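Safe Practice for Arms That Share a Counter: A Review of the Jadcombe Guide

The Jadcombe guide sets out rules for testing robot arms at household counters, first in simulation and later on hardware. It was reviewed over one month against a set of simulated kitchen tasks prepared under the Shehu project. The guide runs to 30 pages and contains 444 numbered clauses, with a checklist at the back.

Its strongest section deals with sharp objects. A knife is to be treated as part of the arm from the moment the fingers close on it, and the limits on speed and reach must be reset to include the blade. The guide also asks that every item on the work surface be entered in the task record, whether or not the arm is meant to touch it. Reviewers found this rule slow to follow and worth the time.

The section on mounting is weaker. It defines the keep-out zone from the center of the base and says little about the elbow, which can swing wide on a low pedestal. Clause 457 is cited twice in this section and does not exist.

Simulated trials, marble counter, Franka Emika arm: 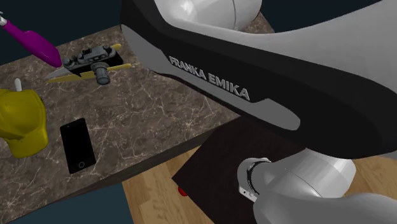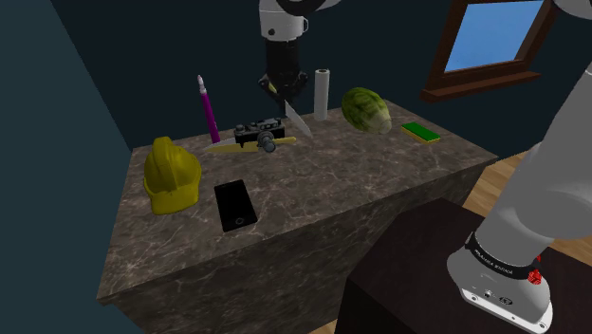

Ungate wrote in response to the draft of this review that the mounting section had caused its own staff the same trouble, and that they now measure the zone from the farthest point the arm can reach with a tool in hand. It added that the guide should state how many simulated runs are needed before hardware work begins – its own rule is 2,000, and any change to the gripper starts the count again.

The guide leaves that number to the user. Gruma, the older rule set used for comparison, does the same, though it requires the choice to be written down and signed.

The checklist is clear and prints well on a single sheet. The index is poor. The guide is recommended for teams that already keep task records, with the mounting section to be read alongside Gruma until a corrected edition is issued.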